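Seed library finds a home at Nolton, and the shelves are filling fast
25th June
By Everett Gallagher
2 min read

Gardeners in Nolton have a new place to pick up seeds, and it won't cost them a penny. The Neledance Seed Library opened its doors this month in the old reading room on Pruitt Lane, and anyone who grows things, or would like to have a go, can walk in and help themselves to a packet.

The idea is lovely and very simple. You take seeds home, you sow them, you enjoy the flowers, and at the end of the season you let a few heads go dry and bring some seed back in an envelope for the next person. There are no fines and no reminder letters. If the slugs get the lot, you just come back in spring and try again!

The scheme began in April with a shoebox and a notice in the chip shop window. By the time the doors opened, 257 packets had been handed in, most of them by people clearing out sheds and kitchen drawers, and roughly 400 people had put their names down for the newsletter. For a place this size that is a brilliant start.

What makes the collection such fun to rummage through is where it has come from. Novo, the garden shop by the station, gave its end-of-line vegetables (there are a lot of beetroot, be warned). An allotment group across the river sent runner beans saved from plants their members have been growing for years. Then a family who were moving house dropped off a whole carrier bag of flower seeds from China, bright as sweets, and those have quickly become the packets everybody wants to look at first.

They have been given their own spot on the cheerful coloured shelves, where the pink and the yellow and the blue suit them very well. Terence Sedgwick has been working through the Chinese names with a dictionary and a neighbour's help, and is writing little English cards to tuck in beside each one. Some are easy. The French marigold carries its Latin name, Tagetes patula, so there is no arguing with that, and 矮向日葵 is a dwarf sunflower, just the thing for a pot on a balcony or a narrow windowsill. Others are taking longer, and he is happy to hear from any reader who can help with growing instructions.

There is still time to sow this summer, too. Marigolds started now in a sunny corner should give you some colour before the first frosts, and dwarf sunflowers are quick enough to be worth a try if you get them in this week. Keep them watered while they are small. Cornflowers can wait until early autumn, when a late sowing outdoors makes strong plants that flower early the following year. If you have only a window box, ask for something short.

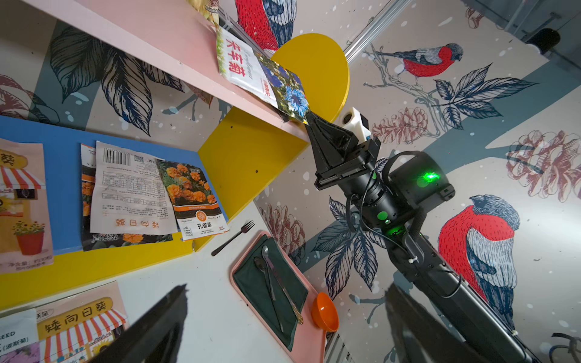 Janet from the bus stop end of Pruitt Lane wrote in to say that she took home marigolds on the opening morning and had seedlings up in 5 days, "which is better than I have ever managed with shop ones, and I'd like it known that I talked to them". She would also like to see more sweet peas, and wonders whether anybody has the old dark purple sort that used to grow along the school fence.

Sweet peas are on the wanted list already, as it happens, along with hollyhocks, honesty, climbing beans and any tomato that does well outdoors. Seeds should be dry and in paper, with the name and the year written on the front. Opened packets are welcome as long as they are folded over and clipped. If you don't know what something is, write down the colour and how tall it grew and somebody will probably recognise it.

A seed-saving afternoon is being planned for the end of the summer, with tea, old newspapers to spread on the tables and as many envelopes as we can lay our hands on. Children are very welcome, and poppy heads are especially good for small hands to shake out. Details will be pinned up by the door at the reading room once the date is settled, and in the meantime the library is open every morning until noon.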